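Keeping an old desktop going

2021-08-19

Print this post | E-mail this to a friend

I have used second-hand office computers at home for 10 years and have never bought a new one. The current one came from Prestora, who clear out offices in Wudton. It does the accounts, the photos and the radio.

People tell me it is a false economy. I don't think so. The electricity costs a bit more than a laptop would, but parts are cheap and the case opens without a fight.

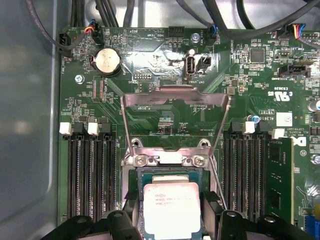
What I change and what I leave

Memory first. Then a solid state drive, if it hasn't got one. I leave the power supply alone unless it is noisy.

Processors are worth a look as well. Older Xeons are cheap once the offices have finished with them, but check the maker's list for your board before paying.
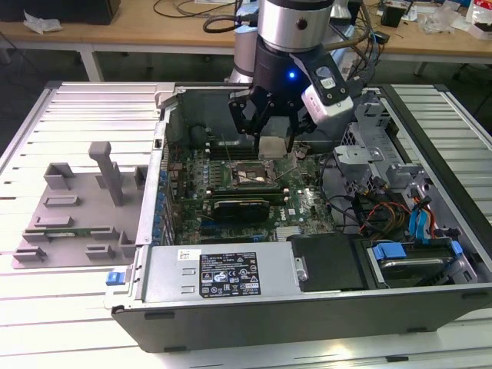

Dust is the other thing. I clean the fans every July with a soft brush and do the filter at the same time. Last time I put it off for two summers and the noise was dreadful.

Thermal paste I buy from Eskildsen. A small tube lasts me roughly 5 years, kept in the drawer with the cap on.
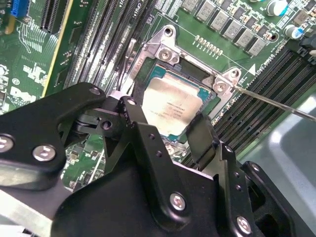 Backups matter more than any of this. I keep two copies, one on a drive in the cupboard and one at my sister's in Wurnon. I swap them when I visit. It is dull work and I have been glad of it once already.

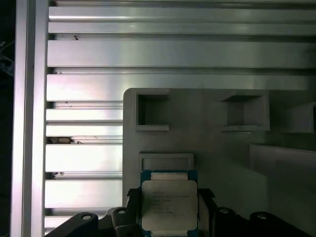

Processor held above a tray.

Recent posts
Mending the back gate
Which radio stations I still listen to
A wet week in Wurnon
Sorting the photo folders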